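Folding talk, Gondham community hall, October. Speaker notes.

Slide 1. Say hello, check the back row can hear. Mention the tea is at half past.

Slide 2. Why shirts first. At the Fledier laundry we sorted 311 items over the month, and 72 of them were short-sleeved tops. Get those right and the pile goes down quickly. Towels come after the break.

Slide 3. Spreading out. Use a table, not the bed, as a bed gives under your hands. Lay the shirt flat and smooth from the middle outwards. Soft wrinkles can stay, hard creases need pulling out at the hem. Check both sleeves are open. Take your time over this bit.

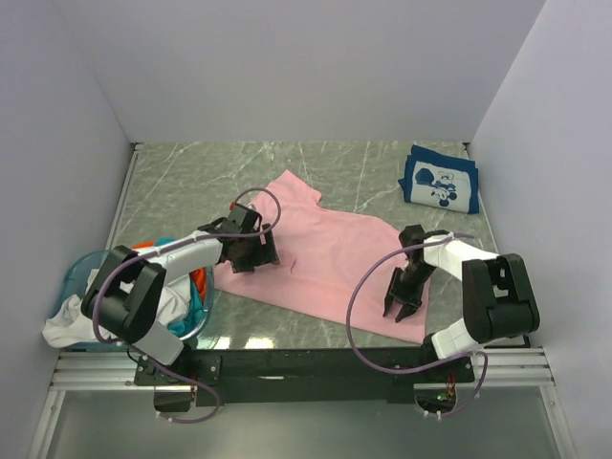 Then the first fold. Side seam to the middle, sleeve back on itself, same on the other side. Hem up to the collar in 2 goes. Show it slowly, then once at normal speed. Ask if anyone wants it again.

Slide 4. Stacking. Fold towards you, smooth edge out. No more than 13 in a pile or it leans. The Coutinho shelves are shallow, so fold narrower for those.

Slide 5. Questions. Somebody will ask about fitted sheets. Say that is next month. Handouts are on the chair by the door, the Matanau ones have the larger print.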